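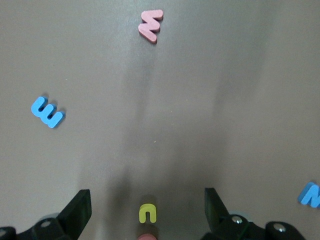 *Foam letters in pink, blue and yellow-green on a gray-brown tabletop.*

**Andale library replaces its table letters with thick foam sets**

The children's room at the Andale public library has switched its table letters from thin magnetic plastic to thick foam. The new sets went into use in September and are kept at the low tables by the east windows, where the early reading hour is held.

The library bought 17 sets from Privel, a supplier of classroom goods in Wustatell. Three of the sets are held back as spares. The rest are stored in lidded bins on the shelf under the window, one set to a bin, with the contents listed on the lid. The total cost was $400, of which $300 came from the Zinchenko Fund for local reading programs. The remainder was paid from the room's supply budget.

The old letters had been in use for several years. Their magnets had started to come out of the backs, and the library withdrew them over the summer. The metal boards that went with them have been taken down, and the wall has been patched and painted.

Foam letters do not attach to a board. They are laid flat on the table or stood on edge, and the thickness of the material makes them easier for small hands to pick up. Colors do not follow the vowel and consonant scheme used on the magnetic sets. Blue, for instance, is used for the E, a vowel, and pink for the M. Parents who taught from the old color scheme should note the change. The printed guide at the desk has been revised and no longer refers to color.

Letters are all capitals except for a small number of lowercase pieces. Staff ask that lowercase pieces be returned to the same bin as the capitals. Sorting them into separate bins was tried in the first week and dropped when the bins were repeatedly mixed.

Cleaning is done at closing. The letters are wiped with a damp cloth and mild soap, rinsed, and laid out on a rack overnight. Solvent wipes are not used on the foam. A set that has been in a child's mouth should be handed to the desk in its bin, and a spare will be issued.

Several letters look alike when turned. An E on its side can be read as an M or a W, and an N turned a quarter reads as a Z. For matching games, the revised guide suggests that an adult first set each letter upright, facing the child. Turned letters are covered in a later activity in the same guide.

The sets may be used at any time the children's room is open. They do not circulate. A request to add sets for home loan has been received and will be considered with next year's supply order. The early reading hour continues at 10 a.m., with no sign-up needed.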